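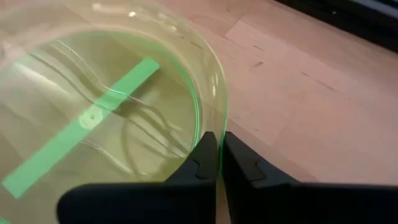
Osian Lougher me preguntó al terminar el ensayo si de verdad pensaba contar lo del agarre fantasma delante de tanta gente, y si no me daba apuro. Pues un poco sí, la verdad, y por eso empiezo por ahí.

(Saludar. Agradecer a Keltport la sala y el café.)

El fallo de julio. El brazo tenía que sacar piezas de un bol de vidrio con líquido – una tarea que en Echevarría dábamos por resuelta, qué ilusos – y cerró los dedos sobre el borde del bol. El control leyó resistencia, anotó «pieza sujeta» y mandó subir. Saltó el límite de fuerza a los 600 milisegundos y ahí se quedó todo parado, gracias al cielo.

Contar despacio lo que vino luego, que es lo que más me preguntan siempre. Repetimos la prueba 13 veces y en cinco volvió a pasar lo mismo. El vidrio y el líquido desvían la luz, la cámara de muñeca coloca la pieza donde no está, y el módulo Hiltent se lo cree con una confianza que da ternura.

(Pausa. Beber agua.)

Cambios que hicimos con la gente de Stastov, a quienes quiero mucho y debo varias cenas:
– bajar la fuerza de cierre cerca del borde
– pedir tres lecturas seguidas antes de subir
– parada manual al alcance de quien mira

Falta por resolver el reflejo con luz de tarde. Si alguien ha peleado con esto, que me busque en el descanso, por favor.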